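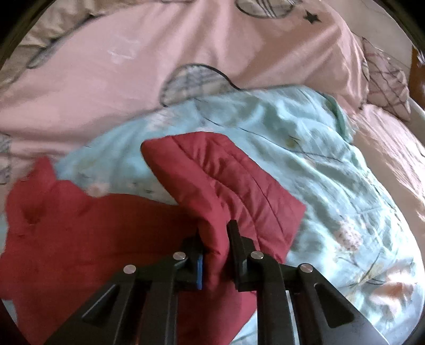 Last updated: Wed 5 November

7 min read

Up before six because the key handover at Weerakoon Road was booked for seven-thirty and I wanted to walk through the shed on my own first. Toast in the car. Raining lightly until the roundabout, then nothing for the rest of the day.

The shed is 3,000 square metres including the mezzanine, and the mezzanine is what the argument has been over. The outgoing tenant put it in during their second year with the landlord's consent. The consent letter says it is to be removed at the end of the lease "if required". Nobody at our end wrote back to say whether it was required until I did in August, which the tenant's solicitor says was late. The lease says three months. August to the end of October is just inside three months if you count from when the letter was posted and just outside it if you count from when they signed for it. I have read that clause so many times I could recite it.

It is still there. Everything else is gone. They took the racking out properly and cut the bolts flush, and most of the holes are filled. There is a line of patches near roller door two where the filler has sunk and will need doing again. The lights work except for one bay. The office carpet is finished and was finished when they moved in, so I am not going to chase that. Kitchenette clean. Somebody had left the fridge on with the door shut and a carton of milk inside, which I tipped out.

The tenant's operations manager arrived on time with two sets of keys, four remotes and a shoebox of padlocks with no keys at all. We did the condition report together and signed it. We both wrote "mezzanine in place, position reserved" and initialled that. He was decent about it. They have moved to a bigger place out past the airport and he said he misses the bakery already.

Rang the landlord from the car. She wants the mezzanine out, then she wants it kept if the next tenant likes it, then she wants the old tenant to pay either way. I told her she can't have all three. My view is to keep it, get an engineer to certify it, and take a contribution for the floor and the make-good on the walls. An extra level with a load rating on paper is worth something to a distributor. Without the paper it is only a thing people can fall off. She said she would think about it overnight.

Second job was Clalance Court. I have been managing it since the winter and it still takes up more of the week than it should. There are 26 tenancies, counting the two kiosks and the room behind the lifts that a bookkeeper rents by the month. The outgoings reconciliation went out last Thursday and I expected the calls to start on Monday, but they have all come today. Three tenants want to know why the water is up. The water is up because the old common meter was under-reading and it was replaced in February. It says so in the covering letter, second paragraph. I have now said it on the phone as well.

The hairdresser had a better question. She asked why she is paying a share of the lift maintenance when she is on the ground floor with her own street entrance. I looked at her lease while she was on the phone and she is right that it is odd. The ground floor leases signed before the last sale all carve out the lift. Hers was signed after and doesn't. I think whoever drafted it used the upstairs template. Legally she owes it. I told her I would put it to the owners and that she should pay the rest in the meantime. I made a note to do it before the end of the week so it doesn't go the way of the bike rack.

The bike rack: still in the loading dock, still in its wrapping. I need a plumber to confirm there is no pipe under the slab where it is going. Rang again. Left a message again.

Lunch at my desk. Leftover rice, a bit dry. Read through the draft heads of agreement for Mirkitz while I ate.

Mirkitz are the ones who want the corner of the ground floor at Clalance, both shops knocked into one. They sell and service commercial coffee machines, and they want a showroom at the front with benches for repairs behind. Good covenant as far as I can tell, two other branches, accounts look tidy. They have asked for a five-year term with an option for another 5, six months rent free, and the owners to pay for taking out the dividing wall. The owners have offered three months and half the wall. I think it will land at four months and the whole wall, with the wall cost paid back if they don't take up the option. I suggested that to both sides this afternoon, separately, using almost the same words, and neither hated it.

The sticking point is going to be power. Their list of equipment wants three-phase to the back benches, and the board on that side of the building is full. An upgrade means talking to the network, and the network means waiting. If I can't get the application in by the end of the month we won't have it on before Christmas, and then it's the end of January before anyone picks up a phone. They want to be trading in December. I said plainly that I didn't think they would be. Better they hear it from me now. They asked whether they could open the showroom part first and do the repairs from the other branch for a bit, and I don't see why not, provided the wall is down and certified. I have asked the electrician to go and look on Friday morning.

One more thing on that deal. The draft has the permitted use as "retail showroom". It needs to say servicing and repair too, or the first time a tenant upstairs complains about compressor noise we are all in trouble. I have marked it up in red and sent it back. The planning side should be fine because the zone allows it, but I want the certificate in the file and not somebody's recollection of a phone call.

Drove out to Flirnorthorpe at three. I don't get up there much now. The old produce store on the main street has been empty for 52 weeks as of this week, and the owner asked me to come and tell him why. I had a fair idea before I left. The rent he wants is what he was getting when the bank was still next door. The bank is shut, the newsagent is half its old size, and the trade that is left has moved down to the end with the supermarket and the car park.

We sat on the back step and went through it. I had three comparables with me, all signed this year, all well below his number. He knew two of the tenants. He was quiet for a while and then asked what I would do if it were mine. I said drop the rent by a quarter, fix the awning, split off the rear yard and offer it on its own as storage, because I have had two tradies in the past month asking for exactly that kind of yard. He liked the yard idea. He doesn't like the quarter. We settled on a new board, new photographs and a figure between his and mine, to be looked at again if there is no proper enquiry by the end of summer.

The awning really does need doing. The front gutter has come away from the fascia at one end and there is a tree growing in it. He said his father put that gutter up.

On the way back I stopped for petrol and answered emails in the car park for twenty minutes. The insurer for Weerakoon Road wants to know if the shed will be vacant for more than sixty days, as the cover changes if it is. Wrote back that I don't know yet and asked what the vacant terms would be. They will want weekly inspections, they always do. Also need to get the alarm monitoring moved out of the tenant's name, and the fire panel, and the grass cut. Put all of that on tomorrow's list.

Had one enquiry on the shed already, through the website. Flooring importer, wants half of it. I don't want to split it this early, and the landlord certainly doesn't, but I will ring him back in the morning and see whether his half could turn into the whole.

Home a bit after six. Brought the washing in, which had been rained on and then dried again, so I've called it done. Pumpkin soup. Watched half of something.

For tomorrow: engineer for the mezzanine, two quotes if I can get them. Insurer. Alarm and fire panel. Letter to the owners about the hairdresser and the lift. Plumber, again. Order the board for Flirnorthorpe and check the spelling on the proof this time. Ring the flooring man before nine.

I also want to go back over the August letter and find the postal receipt. I'm sure I kept it. It was in the green tray when we moved desks and I haven't seen the green tray since.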